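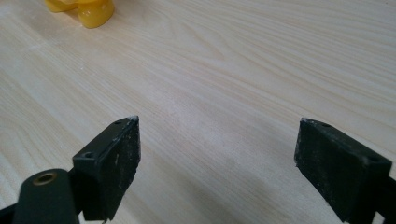
Pale wood grain, a bit of yellow top left.

**1/14**
Thread on enquiry forms for financial planning sites. I maintain the site for Tesgate, a small advice firm, and spent most of May taking its "Book a first meeting" form apart. Notes below are for whoever looks after one of these, mostly at firms without a developer on the payroll.

**2/14**
Starting point: one form, 14 fields, single page. It asked for date of birth, household income, pension value, mortgage balance and a free-text box headed "Your goals". It had been written by copying the paper fact-find and removing the signature block.

**3/14**
Over the period I looked at, 1493 visitors opened the form page and 249 sent the form. I logged focus and blur events per field (no values, only the field name and a timestamp) to find out where the rest stopped.

**4/14**
The largest group stopped at pension value. They clicked in, waited, clicked out and closed the tab. Most people don't know the figure without finding a statement, and the field was marked required. Several of the forms that did come through had 0 or 1 in it.

**5/14**
Second stopping point was the phone number. The validation pattern rejected spaces and a leading +44. The error message read "Invalid input" and appeared at the top of the page, which on a phone is off screen. Anyone typing their number the way they normally write it got nothing back from the button.

**6/14**
Fix for the phone field: accept anything with enough digits in it, strip the spaces and brackets on the server, store both versions. Use type="tel" and autocomplete="tel". Don't mask the input as people type - it breaks paste and it breaks autofill on older handsets.

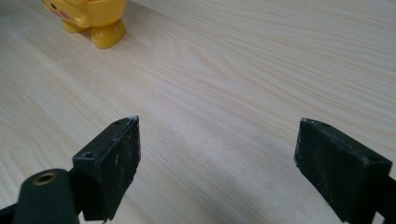
Same applies to postcodes. Accept lower case, accept it with or without the space, and tidy it afterwards. If you only use the postcode to decide which office replies, ask for the first half and leave it there.

**7/14**
What the form asks now, 6 fields in total:

- name
- email
- phone (optional)
- what the enquiry is about (short list)
- best time to call
- anything we should know (optional)

Everything else is collected at or after the first meeting, through the secure portal. The planners were worried about losing detail. When I went through old records with them, they had been asking all those questions again on the call anyway.

**8/14**
On the short list: ours had "Holistic planning", "Decumulation", "Protection" and "Other". More than half chose "Other". It now says "Retiring soon", "Already retired", "Inheritance or a lump sum", "Insurance and cover", "Something else". "Something else" is still used a fair bit, so I've left it last and made it open a text box.

**9/14**
Where the data goes. The old form emailed every answer in plain text to a shared inbox, with a copy to the sender. So income and pension figures were sitting in two mailboxes with no deletion date. If you inherit a site, look at this before you look at anything cosmetic. Send a test enquiry and trace each copy.

**10/14**
We moved the form to Flusix, which writes to a table and sends the office a notification with a link and no content. Retention is set per form. Unconverted enquiries are deleted on a schedule the firm's compliance person chose, and the privacy notice was changed to match. Check yours: the notice and the setting are often written years apart.

One gotcha with Flusix: the retention timer starts at last edit, so adding an internal note resets it. Notes now go in the back-office system.

**11/14**
Spam. The old form had an image puzzle. I took it out and put in a hidden honeypot field plus a minimum time between page load and submit, checked on the server. Junk went up slightly for a few days, then I added a rule for links in the name field and it dropped to a level the office can live with. Give the honeypot autocomplete="off" and tabindex="-1", and hide it from screen readers, or you will bin real people.

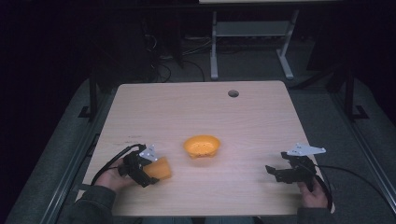 **12/14**
Call tracking. We had Darutel swapping the phone number on the page by script, to show which advert a caller came from. If the script was blocked, the element stayed empty and there was no number at all. Put the real number in the HTML and let the script replace it. Also check the swapped number appears inside the tel: link, as ours changed the visible text and left the old link underneath.

The Hứa template (used on the firm's landing pages) has the same fault in its footer. I've patched it locally and reported it.

**13/14**
Confirmation page. It used to say "Thank you for your submission". It now says who will reply, by what means, during which hours, and that the first meeting costs nothing and carries no obligation. It has its own URL, so it can be counted without extra scripts - set it to noindex, and make sure a refresh doesn't send the form twice.

The confirmation email carries the same wording, with none of the person's answers quoted back. Plain text version included.

**14/14**
Still to do: error messages in Welsh, a save-and-return option for the portal forms, and a proper test with a screen magnifier. At 400% zoom the date picker on "best time to call" covers its own label. I may replace it with three radio buttons (morning, afternoon, evening).

I haven't put up a completion rate for the new form as it hasn't run long enough, and the adverts changed in the same month. Will add the figures under this thread once there's a like-for-like period. The event logging script is short and I can post it if it's of use to anyone.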